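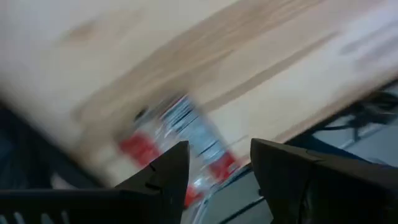 Bench notebook, December, 4:10 pm

Good afternoon on the tabletop job! Porkell wants a pale, matte surface for the café tables, and today the light one finally looks like something I'd happily eat breakfast at. The grain comes through much better than on the Trovell board (too yellow, and it showed every fingerprint). I love how the darker bands run long and parallel, you notice them more the lower the sun gets.

Surface log, for whoever picks this up:

Sanded along the grain, finishing with a fine pad. Wiped down, left 73 minutes, then a thin coat of the Maihi oil from batch 1652. Used 253 ml for the whole top, both faces and the edges. That's less than last time, and the coverage is nicer. I think warming the oil on the radiator shelf helped it spread, but I want to try it cold once before I swear by that.

There's a grayish mark on the top. Don't sand it yet!! I'd like to try a damp cloth and a dab of soap first, then the white eraser. If it's in the finish we'll do a light local rub and re-oil just that patch.

Next up is the part I've been looking forward to, the ring test. Bottles and cans go straight onto the wood, no coasters, 3 hours each, and we look for rings. Please use a mix of plastic, glass and metal, and keep at least one with a printed label in the set, because the Clendia sample picked up ink from a damp label and I never want to go through that again. Red ink was the worst of it.

Write the start time on masking tape next to each container, and not on the wood (me, last month, in pen).

Still to do: order more fine pads, find the second sanding block, ask Porkell whether they want the edges rounded or left crisp. I'm rooting for rounded. It feels so good under your wrist.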